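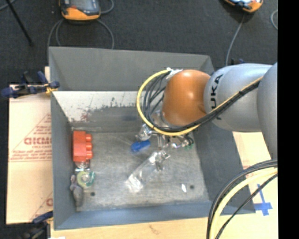 What size drain hole should a metal storage bin have if it gets rinsed out on the bench?
Large enough to pass rinse water without standing, small enough to hold back the smallest item stored in it. For our parts bins that works out to 18 mm at most.

List,

Follow-up to the bin thread. I have quoted the earlier message in full so that the figures stay together.

On October 26, 2020, the stores desk at Pelletier wrote:
> We are replacing the cardboard trays on bench 2 with open gray
> bins from Jollar. Sloping walls, metallic floor, two round holes
> in the floor near the corners. Inside length at the rim is
> 1,090 mm.
>
> Three points before we order more:
>
> 1. The floor scratches. Does that matter for mixed plastic items?
> 2. The far wall is wearing in a band. The upper part is still
> flat and matte. Repaint, line, or leave?
> 3. Do we plug the holes?
>
> The stock list for the bench stands at 1,437 items, most of them
> small. Clear packaging is the largest group.

Answers in the same order.

1. Scratches on the floor do not matter for plastic items unless there is a raised edge. Run a cotton rag across the floor in both directions. If it snags, dress the spot with a fine abrasive pad and wipe out the dust. Do not polish the whole floor. Clear items are hard enough to see on dull metal, and a bright floor makes it worse. We tried it on one Prondard bin and went back to the dull finish.

2. Leave the upper part of the wall alone. For the worn band, scrape off anything that lifts with a plastic scraper and stop there. New paint over an old chipped edge came off again here in one season, and the flakes ended up in with the parts. If you need a clean surface, fit a liner sheet. Cut it to the slope of the wall, and keep the lower edge clear of the floor so that grit does not pack behind it. Reddish marks should be wiped with a damp cloth first. If the mark stays, check whether it is rust or color transfer before doing anything else.

3. Plug them only if you store items narrower than the hole. Use a flush plug from below. A plug with a head on the inside catches long items when they are slid along the floor, and it leaves a ridge that collects dirt. Take the plugs out before rinsing.

On filling: keep it to one layer. A small colored item can be found at once in a bin like this, but a long clear one disappears under anything laid on top of it. We sort clear items into their own bin whenever there are more than a few. The label goes on the outside of the near wall, below the rim, where it does not rub.

The Fotus catalog gives a different rim length for what looks like the same bin. Measure yours on the inside, at the rim and again at the floor, before cutting liners. The slope takes off more than one would expect, and the side walls need not match each other.

Still open: whether the liner sheet sold for the Prondard bins can be trimmed to fit the Jollar ones. If anyone has both on hand, please post the floor dimensions to the list.

Bench stores, second shift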